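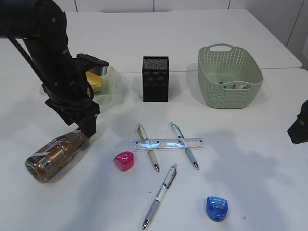 桌面物品整理与小型收纳用具清洁须知

本须知由哈尔滕特（Haltent）生活服务中心编写，供各办公室及住户参照执行，自2022年11月26日起施行。

一、整理前的准备
整理桌面前，应先将饮料瓶、文具及各类收纳用具分开摆放，再逐一处理。浅色台面容易留下水渍与笔痕，操作时宜在一侧铺垫干布，供清洗后的用具沥水。

二、饮料瓶的处理
塑料饮料瓶应先拧开瓶盖，倒净余液，以清水冲洗一遍后倒置沥干。外层包装膜可沿接缝处撕下，与瓶身分别投放；当地回收规定要求保留标签的，从其规定。尚未饮完的瓶子不得平放于桌面，应旋紧瓶盖后直立存放，并与纸张、电器保持距离。

三、网格笔筒
黑色金属网格笔筒的孔眼易积灰尘。清洁时先取出全部文具，用软毛刷由上至下轻刷，再以拧干的湿布擦拭内外两面。不宜长时间浸泡，清洗后须立即擦干，以免接缝处生锈。笔筒内只放常用文具，剪刀及裁纸刀应刀尖朝下。

四、镂空塑料篮
带提手孔的镂空塑料篮适合放置零散物品。篮底常有纸团、碎屑积存，应每周倾倒一次。清洗时使用不超过40摄氏度的温水，加少量中性洗涤剂，孔眼处以旧牙刷刷洗。不得使用钢丝球，亦不得置于暖气片上烘烤，塑料受热后篮沿容易变形。

五、半透明塑料碗
半透明塑料碗表面如有油膜，可用软质海绵蘸洗涤剂擦洗，波浪形碗沿的凹处应顺纹路清理。已染色的部位，可用小苏打调成糊状涂敷，静置18分钟后冲净。擦洗餐具与擦拭桌面的海绵应当分开使用，用后拧干，置于通风处。

六、文具归位
文具应按使用频率归位：每日使用者置于手边，其余收入抽屉。书写不畅的笔先在废纸上试写，确认不能使用后再行丢弃。橡皮、回形针等小件宜装入带盖小盒。橡皮不宜与塑料制品长期接触，以防粘连。

七、台面擦拭
全部物品移开后，以湿布沿同一方向擦拭台面，再用干布收干。笔迹可用棉签蘸少许酒精点擦，使用前应在不显眼处试擦，确认台面不褪色。待台面完全干燥后，方可将物品放回。

八、咨询与更换
收纳用具出现裂口或毛刺的，应停止使用。需更换者，请向物品管理室兹拉特科·米洛舍维奇（Zlatko Milošević）登记，内线电话1133，领取地点为13号储物间。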